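Filham hand gripper: frequently asked questions

I build this hand-held gripper in the shared workshop in Tedier, and I receive many times the same questions by e-mail. I collect the answers on one page. Please excuse my English where it is not perfect.

What is the Filham gripper?

It is a gripper with two fingers which you hold in your hand. You open and close it yourself, and the movements are recorded to teach a robot arm later. The first one was made for the arm of my Camora project, but the fingers can be fitted to other arms too.

Do I need a robot to begin?

No. You can build the hand tool alone and practise with it on any table. I did this for the whole of July before the arm was ready.

Which objects are good for the first tests?

Begin with something hard and light, for example a cork or a small box. After this, try cloth. Ribbed knit is a good choice for learning, but the edge likes to curl and the fingers can easily take two layers when you want only one. Come to the cloth slowly, with the fingers wide open, and stop a little before the hem.

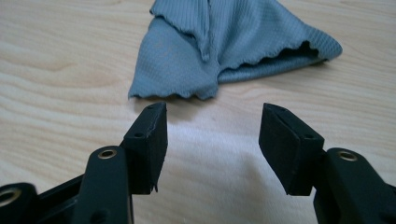 When you are in the right position, lower the tool until the pads touch the table, then close. If you close too early, the pads push the cloth away and you must begin again. With my arm I made 264 attempts with cloth before I was content with the result.

The pads become rough at the edges. Must I replace them?

Small scuffs are not a problem. If a piece of material stands out from the edge, cut it off with a sharp knife, because it can catch in the knit. I changed my pads after 1,573 closings, and this was perhaps too late.

How do I check that the fingers are straight?

Open the gripper completely over a bare table and look at the two fingertips. They should face each other and be at the same height. If one is lower, loosen the screws of this fingertip, correct it and tighten again. Do not use much force, the holes in the plastic are quickly damaged.

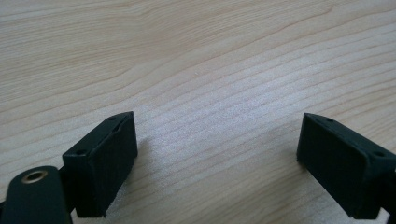

What does it cost to build?

My material cost 13 euros, without the camera. The screws came from the drawer of the workshop and are not counted.

Can I buy a finished one?

I do not sell them. Wieser, the small shop beside the workshop, keeps 2 sets of printed parts for people who have no printer. Ask there on Saturday, when the shop is open until noon.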